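Police caught the guy, still have my stuff. How do I get it back??
Community Help > Police, Courts & Crime > Victims and witnesses

posted by tailgate_ned_no

Ok quick background. Storage unit at Panicker in Trusberg got broken into back in April. Not just mine, a whole row of them. Guy got arrested the same night a couple blocks away with a van full of everybody's things. Great news right.

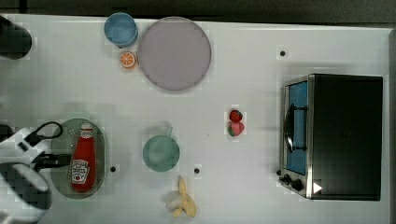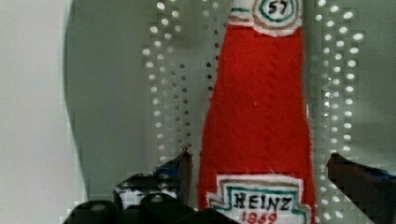 So that was April. I went down, identified my things on a folding table, signed a form, and the officer said "we'll hang on to these for now." Fine. Still hanging on to them. What they have of mine:

Zikero generator, the small one
tool bag, red, with most of my sockets in it
a bike
my grandfathers tackle box

Four things. None of it worth a fortune but I need the generator for work and the tackle box isnt something I can buy again.

I've called the Trusberg police front desk 7 times. Every time its a different person. One said call the DA. DA's office said call the detective. Detective's voicemail is full. One person told me the case was "over in Skallthorpe now," which is the county seat, but wouldnt say if that meant my stuff moved there or only the paperwork.

Also the storage place now wants $62 from me for a new latch. For a door I didnt break. Do I pay that? Can I make the guy pay it?

Has anybody been through this. Do I need a lawyer. Is there a form. Do they sell it if I wait too long, because somebody at work said they auction it off and now I cant sleep.

Sorry for typos, on my break.

Edit: forgot to say, yes I have the receipt for the generator. No receipt for anything else. Pictures of the bike though.

Edit 2: he has NOT gone to trial. I looked him up on the county court site and it just says "continued."

---

ludlow_porchlight

Been there, different state, so grain of salt. But this stuff works mostly the same way all over.

Stop calling the front desk. They can't release anything and half the time can't even see it. You want the property room. Sometimes called evidence unit, property and evidence, whatever. It'll have its own phone number and weird hours. Mine was open mornings only and closed for lunch at 11, go figure. Look on the city page, or just walk in and ask the window for the property room number and nothing else. Don't tell them the whole story, they'll start transfering you again.

Before you call have these written down:

The police report number. Everything hangs on this. If you lost the form you signed, go ask for a copy of the report, as the victim you can usually get it cheap or free.
The court case number. Its on the county site where you saw "continued."
Serial number on the generator, should be on your receipt or the box. The bike too if you ever wrote it down.

Then ask them exactly this: "Is my property on hold, and who put the hold on?" That's the question. It'll be the detective or the prosecutor. Once you know which one, that's the only person you need to bug.

Now the part that takes forever. The hold is there so the stuff can be used at trial. But they don't need to keep the real item a lot of the time. They can photograph it, log it, and give it back. Plenty of places have a rule for exactly this when its stolen property and nobody is arguing over who owns it. You have to ASK. They are not going to think of it on their own.

Ask the prosecutor's office in writing. Email is ok. Short. Case number, list of items, "I am the owner, I am requesting release after photographs." Mention the generator is for work. I wrote one paragraph and got my stuff in a couple weeks after months of nothing. Not promising the same for you obviously.

Most DA offices have a victim advocate, or victim-witness something. Free, its their job. Ask for that person by title when you call, don't ask for "the DA." Mine called back the same afternoon when the actual attorney on the case never did once.

About the auction thing. Yes departments auction stuff. Its the unclaimed stuff, after the case closes and after they send a notice. Yours is claimed and the case is open. So sleep. BUT make sure they have your current address, thats how people lose things. Guy I worked with moved, notice went to the old apartment, gone. I'd email the property room your address even if you havent moved, so there's something in writing.

The $62, see your rental agreement first. Some make the tenant responsible for the lock, not so much the latch or the door. I wouldn't pay until they show you the line in the contract. Either way keep the bill, because you can ask for restitution. The advocate has a form. You list what you lost or had to pay because of the crime and the judge can order him to pay it as part of the sentence. Whether he ever does is another story. I get a check for nine bucks now and then.

No lawyer needed yet imo.

---

bsmt_dweller

just go down there and dont leave. worked for me. they get tired of you. bring the reciept

also you should of had a better lock, the round disc kind

---

quarterpast_kay

Used to do clerk work in a court office (not yours). First answer is mostly right, adding some things, typing fast.

"Continued" only means the date got moved. Doesn't mean dropped, doesn't mean lost. Can happen over and over, esp. with a bunch of victims on one case. Call the clerk's office in Skallthorpe, give the case number, ask for the next date. Public info, they have to tell you. Then write it down and check again a few days before becuase it may move again.

As for where your stuff is. Paperwork goes to the county, property nearly always stays with the department that took it in until somebody signs for it. So I'd bet it's still in Trusberg. Confirm though. If there's a county evidence room they'd have a transfer logged.

If the prosecutor says no to early release, ask why. Legit reasons are things like the lab still has something, or the defense wants to look at the items first. Defense does get a chance to look. If that's the holdup then ask when, and ask if everything is being held or just some of it. You might get the bike and tool bag now and the generator later. People don't ask for partial release and they should.

If they just don't answer you at all, there IS a court route. Called a motion or petition for return of property, depends on the state. Some clerks have a fill in the blank form. You file it in the criminal case or sometimes as its own little case, there may be a fee, judge looks at it. You can do it yourself. I saw regular people do it all the time and it wasn't a big production, a few minutes in front of the judge. Clerk can hand you the form but can't tell you what to write, so don't get mad at them for that, they get in trouble.

No receipt for the tackle box. That's common. What helps: old photos with it in the background, a signed note from a relative who knows it, a description of something only the owner would know. Scratches, initials, what was in the bottom tray. You already ID'd it in person and signed for it, so unless another renter is claiming the same box I would not worry much.

Pickup day. Government ID, report number, the release letter or email PRINTED, not on your phone. Some property rooms are by appointment only. Check everything before you sign. The signature says you got it all and in what condition, and after that its very hard to go back. If the generator is damaged write that on the form before you sign, take photos right there at the counter, and add it to your restitution list. Gas in it might have been drained, they do that for storage, that's normal. Bring somebody to help lift.

On restitution, get the form in BEFORE sentencing. If he takes a plea it can all happen in one morning and you won't get much warning. That's the big one. Sign up for victim notification if your state has it, text or email when the case moves.

Also do you have renters insurance? Can cover stuff in storage off the property, usually up to some limit. If you already took a payout for any of the four items then tell the insurer before you pick up, it might technically be theirs.

One thing I disagree with above, don't camp out in the lobby. Be polite, be in writing, follow up every week. Keep a list of who you talked to and what time.

---

tailgate_ned_no

ok WOW thank you. Property room has its own number, I never saw it, it was on a different page under "records." Called at 8:15 this morning. Everything still in Trusberg, hold is from the prosecutor not the detective. So I've been yelling at the wrong voicemail this whole time.

Emailed the victim advocate on my lunch. Used the wording about photographs. Asked for all 4 items or any part of it.

No renters insurance, dont ask.

Asked Panicker to show me where the latch is in the contract and the girl at the desk said she'd have to check with her manager. Have not heard back.

Still need the next court date, clerk line was busy. Will try again tomorow and post what they say.

---

ludlow_porchlight

Good. If the advocate goes quiet for a week just forward the same email again with the case number in the subject line.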